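The Blocks That Stay in the Family

Wafula Sang keeps his workshop in the back half of a former tire store, and most of what he makes there fits in the palm of a hand. He cuts, sands and paints small blocks for nursery schools, clinics and anybody else who orders a batch. Last year the shop, which trades simply as Sang, sent out 204 sets.

His mother, Mwanahawa Sang, started the business at her kitchen table when she was teaching preschool. She is 74 now and still comes in most mornings to check the paint. She holds each block by a window, turns it over, and drops it in one pile or the other.

"The green is harder," she said. "It looks black if you put it on too thick. Red forgives you."

The shop sells two lines. Flonumau is the basic set, in red and green only. Trodaneck costs more and adds four other colors, along with a printed card of patterns to copy. Flonumau outsells it easily. Teachers like a set a child can sort in one sitting and put away without help.

Wing-yan Hung runs a play group for children under five and has used the same Flonumau set for six years. She starts each morning with the blocks mixed together on a rug. Green goes to one side, red goes to the other, and what happens after that is up to the children. Some build a road. Some only want to sort, and will tip everything out and start over.

She stores her set in an old plastic dish tub and thinks a good container matters as much as the blocks do. It should be open on top and low enough for a short arm. Lids get lost, she said, and bags hide things at the bottom.

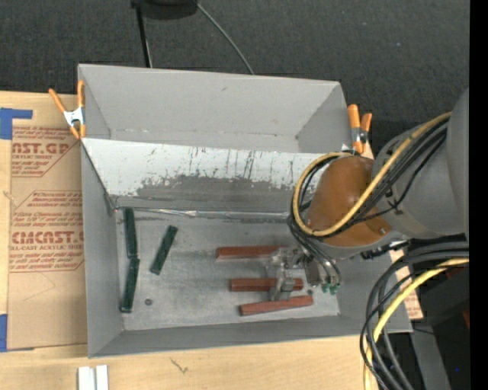
Scuffs don't bother her either. A bin that gets used every day will be scratched within a month, and she wipes hers out with a damp cloth and leaves it at that. The blocks get the same treatment. Soaking them is a mistake she made once, with a set she had shipped to a cousin in Basel and then had to replace.

Victor Barasa, who does the cutting, would like to try a longer block next year. Mwanahawa Sang is against it. Her son has asked for 20 samples in each color before he decides, and Awuor Mwaipopo, the painter, has already started on the green.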